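Counting the good ones: data collection at Nurbridge

19 January 2024

The target for the Matubbar project is 2814 demonstrations. On the morning I visited the Nurbridge workshop in Zitomthorpe, the log showed 1316 accepted. The lead engineer on the project keeps that number on a whiteboard by the door and changes it by hand at the end of each shift, although the software reports it as well. She asked to be identified by her job only, as the client for the work has not been announced.

Matubbar is a set of two-armed handling tasks with small household and office items. An operator controls both arms directly, performs the task, and the system stores the joint positions together with the video from every camera. A policy is then trained on the stored runs. Very little of this is new, the engineer said, and she was not keen to talk about the model. She wanted to talk about the runs.

"People ask what network we use. It's a fairly ordinary one. If you gave me a week I would spend all of it on the data and none on the network."

A run is called an episode. It begins when the operator presses a pedal and ends when the pedal is pressed again. Between the two presses everything is kept, including pauses. Early in the project the team trimmed the pauses automatically, on the assumption that a still arm carries no information. The trained policy then moved too early at the point where one gripper hands over to the other.

"The pause was part of the task. The operator was waiting for the second gripper to be in place. We cut out the waiting, and so it never learned to wait. We had to go back to the raw files for all of that batch."

How large was the batch? "Up to 1000 episodes, depending on how you treat the partial ones. We had the raw files, so it cost us time and disk and nothing else."

I asked how an episode is judged. There are three labels: accepted, rejected and recovery. Accepted episodes reach the end state without a drop or an operator error. Rejected episodes are kept but not trained on. Recovery episodes contain a mistake that the operator then corrects, and they are stored with a time mark at the start of the correction.

"Recovery used to be thrown away with the rest. Then we found the policy had no idea what to do after a small slip, which is obvious when you say it aloud. It had only ever seen things go well." The present rule is that a recovery episode is used from the time mark onwards. The part with the mistake in it is left out.

Variation is planned on paper. Each session has a sheet of 37 starting layouts, and the operator works through them in an order set by the software. Layouts differ in where the objects stand, which way they face and which other items are left on the table. Operators may not tidy between episodes unless the sheet says so.

"Left alone, everyone puts the object in the same place. I do it too. You think you're being random and you plot it afterwards and it's a blob the size of a saucer."

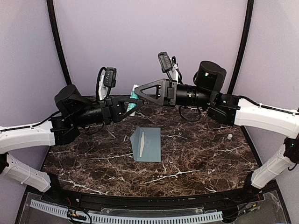 Rafsan Cassim

Two-handed work close to the table is where most of the difficulty lies, in her account. With the grippers meeting over a small object, each arm hides part of it from the other's side, and the fixed view may lose it behind a finger. A small camera mounted above each gripper is meant to make up for that. She described the wrist views as the most useful and the most fragile part of the system.

"A bracket gets knocked by a couple of degrees and you don't notice. The arm still works, the operator still works, the episode looks fine. Then the picture doesn't agree with last week's." Every session now opens with a check against a printed target, and the offset is written into the header of each file. Sessions with a large offset are set aside.

Cables are the other regular complaint. They have to be long enough for the full reach of the wrist, and the slack shows up in the video. The team considered masking it out and decided against it, on the grounds that the cables will be there when the policy runs.

Operators work in short blocks and swap between tasks. The engineer said that speed rises over the first few days and then has to be held back, as fast operators begin to use small flicks of the wrist that the arms can copy only poorly when running alone. The guidance sheet, written with the Fladmont office, asks for "an even pace" and gives no figure.

"We tried giving a figure. They watched the clock and stopped watching the object."

Training on the current set starts next week, with the remaining layouts to be collected in parallel. She expects the first evaluation to be poor on handovers and acceptable on single-arm picks, and has written that prediction down in the project log so that it can be checked.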